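Prirham Lavender Sheet Handling Set: Data Card

Version of June 2025
Maintained by Ketsara Rattanakul and Uriel Aguirre

Summary

The Prirham set records the handling of thin, light sheets on a hard tabletop. It was prepared for readers who study how soft flat items bend, curl and trail when they are lifted, turned or set down. The set contains 300 episodes. Of these, 16 are held back for checking and should not be used for tuning of any kind.

The sheets were chosen for weight and drape. Every episode uses one sheet at a time, starting from a flat or nearly flat position on the work surface.

Work surface

The surface has a marble pattern in pale tones, with gray veining. It was selected for its even, hard face, which lets a light sheet slide, and for a pattern that gives the eye something to measure against. Close views show considerably more of the veining than the overhead and side views do, and users who compare the two should expect the color to shift. Gray, beige and brown areas seen up close read as a plain cream or beige from farther away.
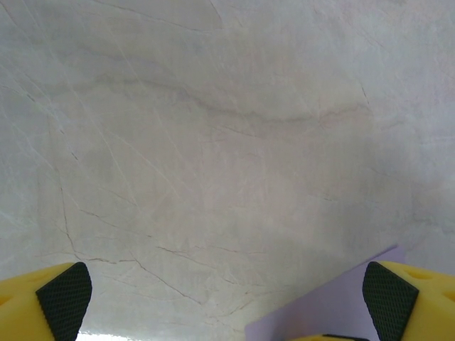

Work surface at close range, with the edge of a lavender sheet at lower right.

Users who intend to separate the sheet from its background by color alone should note that parts of the surface lean blue or pink at close range. A threshold set on the wide views will not carry over to the close ones without adjustment. The veins may also be mistaken for creases by simple edge detectors.

Surround

The work area is closed on three sides and open at the top. The walls are covered in a pastel plaid fabric, which was put up in May in place of a plain gray cloth. Episodes recorded against the gray cloth were withdrawn and are stored separately under the name Bikthorpe. They are available on written request, but they do not share a file layout with the present set and should not be merged with it. 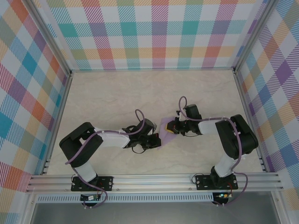

Reading time: 3 minutes

The plaid contains purple areas close in hue to the sheet. This overlap is intended. In the wide views the fabric remains well behind the work area, and annotators were told to mark the sheet only, leaving out any part of the wall that matched it in color.

Annotation

Each episode carries a text note, an outline of the sheet at the start and at the end, and a label for the state of the corners. Corner labels are "flat," "raised" or "hidden." A corner is marked "raised" when a clear gap or shadow can be made out beneath it. Where annotators disagreed, the label was settled by Ms. Rattanakul, and the earlier labels were kept in the Polat table for reference. That table has 359 rows.

Curl is recorded separately from corner state. A sheet may curl along one side while its corners remain flat, and the two should not be treated as the same measure.
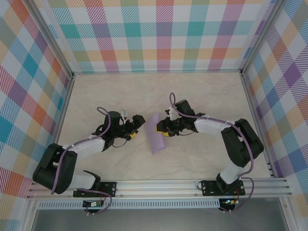
Curl is scored by eye on the final view of each episode and has no unit. It should be used for sorting episodes and for drawing samples of similar difficulty. It is not suitable as a measure of distance or height — the outlines are the better source for both.

Files and access

The full set is distributed as a single archive, together with the Skullell viewer, which opens episodes side by side. Older copies of the viewer stop loading after 900 outlines and should be replaced before use.

Corrections may be sent to Mr. Aguirre, with the episode name and the label in question. Accepted corrections are listed in the change log and are applied at the next release.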